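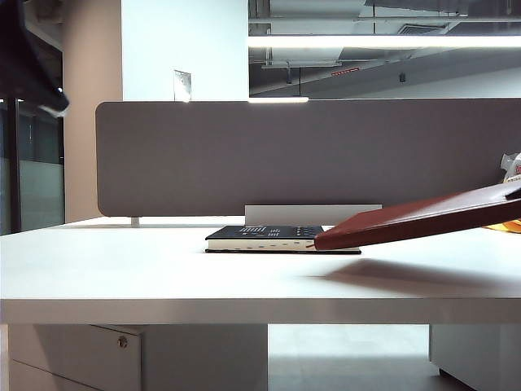
Page 3 of 11

Udstead Reading Room and Records Project
Progress report to the Harahap Fund, second reporting period

1. Purpose of this report

The report covers work completed under the second installment of the grant, from the opening of the shared office in March to the close of the present period. It should be read together with the budget statement, which was submitted separately.

2. Desks and workspace

The first period was spent largely in temporary quarters, and the previous report noted the difficulties this caused. Sorting was carried out on folding tables that had to be cleared each evening, and material was handled more often than it should have been. The move to the Cildale office has resolved this. Staff now work at wide, light-colored desks with a matte surface, separated from the next row by a gray fabric divider. A black hardcover volume can lie flat with a folder brought down beside or over it, and the contents of the two compared without either leaving the desk.

The dividers were not part of the original request. They were supplied by the landlord under the lease and have made no call on the grant. Lighting is from overhead only. Staff have reported some reflection on glossy folder covers in the afternoon, and two desk lamps have been requested from the equipment line – the cost is within the amount already approved.

3. Books and folders

The collection transferred from the Flenano branch consists of 367 items, made up of bound volumes and document folders. At the end of the period, 118 had been fully entered in the register. A further 67 had been checked against the branch list and were waiting for a shelf number. The remainder are still in their transfer boxes, which are numbered and stacked in the storage room.

Progress on the bound volumes was slower than planned. Many carry titles or notations on the cover that do not agree with the branch list, and each difference has to be settled before an entry is made. Volumes with marks along the page edges are entered with a short note, so that the marks are not mistaken at a later date for damage that occurred in our care.

Folders have moved more quickly. The practice of keeping each folder with its related volume until both entries are complete was adopted in the second month of the period and has reduced the number of items returned for correction. It does require more desk space per person than the original plan allowed.

4. Training and staffing

Both part-time positions were filled for the whole of the period. New staff completed 40 hours of supervised registration work before handling bound volumes alone. The registration guide has been revised to include the rule on keeping folders with volumes and a page on describing cover markings. A copy can be provided to the Fund on request.

5. Matters requiring attention

Desk clearance remains uneven. Bags and packing materials have at times been left at the workstations, and staff have been reminded that these belong in the storage room. A check is now made every Friday before the office closes.

The Fund is also asked to note that the Flenano list omits a small group of oversized volumes. These are not included in the total given in section 3. They will need deeper shelving than is currently installed, and a quotation is being sought.

6. Work planned for the next period

Registration of the checked items will be completed first, followed by the boxes holding paired volumes and folders. Single folders will be left until last. No change to the end date of the grant is requested at this stage. If the oversized volumes are to be added to the project, a revised schedule will be sent to the Fund for approval before any work on them begins.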